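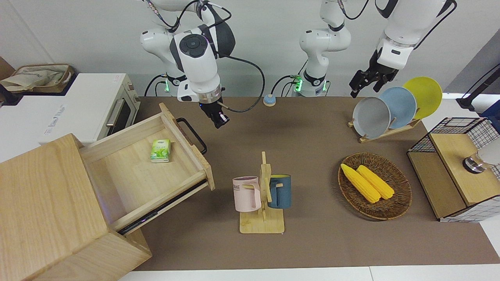 Cell 2 at the Stutadby site was returned to service in April after the cable and gripper work set out in the previous report. This document covers the reporting period to the end of that month and deals with set-up, upkeep and repair of the two-arm cell only; the task results are reported separately by Pledorura. The cell is now in its standard kitchen layout, with the mug stand at the front centre, the dish rack with its three plates to the right, and the drawer cabinet on the left. Both arms hang over the table from behind, and both grippers are parked open between runs. Both base rings show green, the ready state on this controller.

1. Condition at start of period

Running hours at handover stood at 3,971. Two faults were open. The right arm was dropping out with a joint communication error, mostly when the wrist was turned close to its limit. The left gripper closed fully but reported a finger position that drifted over a morning's work, so that a grip on a plate rim could be logged as a miss.

2. Right arm

The communication error was traced to the external cable at the second joint. The outer jacket was sound, but the screen had broken where the old clip held the cable too tightly. The cable was replaced with a spare from stock and re-routed in longer loops, with soft straps in place of the clips. Rok Halilović ran the wrist through its full range 200 times at reduced speed and then again at working speed. No dropouts were logged in either run.

The longer loops carry a small cost. With the elbow raised, slack can swing towards the wall, and one motion in the drawer routine had to be re-taught to keep clear of it. The change is saved in the cell's motion file and in the Spanos archive.

3. Left gripper

The drift came from a loose set screw on the finger encoder. It was cleaned, refitted with thread lock and torqued to the maker's value. Finger zero is now checked at the start of each shift against a 6 mm gauge block. The readings have stayed within tolerance since the repair. The finger pads were worn on the inner edge and were changed at the same time.

4. Calibration and layout

Table height and both arm bases were re-measured after the cable work. The left base was found to be slightly out of square and was shimmed. Apolinar Solís then repeated the hand-eye calibration for both arms. Residual error is inside the limit agreed with Marora, and the full table of values is in the annex.

The drawer remains the least repeatable item in the layout. Its front panel moves on its fixings when pulled off-centre, and the cabinet itself creeps along the table over a long session. Non-slip matting was tried and helped for two days -- after that it had picked up enough dust to slide again. A bolted bracket is on order.

5. Maintenance interval

The plan submitted with the proposal gave a full inspection every 2,000 running hours. We now think this is too long for the external cables, which do not age at the same rate as the joints. A visual check of cables and straps has been added every Thursday before the first run, with the power off. It takes one person less than half an hour. The interval for joints and brakes is unchanged.

6. Open items

Drawer bracket: awaiting delivery, to be fitted by Halilović.
Spare cable for the right arm: used in this period, replacement not yet ordered. Approval is requested under the existing consumables line.
Controller firmware: one version behind. The update is held until the present series of runs is finished -- a change of version would require the calibration to be repeated.
Risk assessment: to be amended for the new cable route.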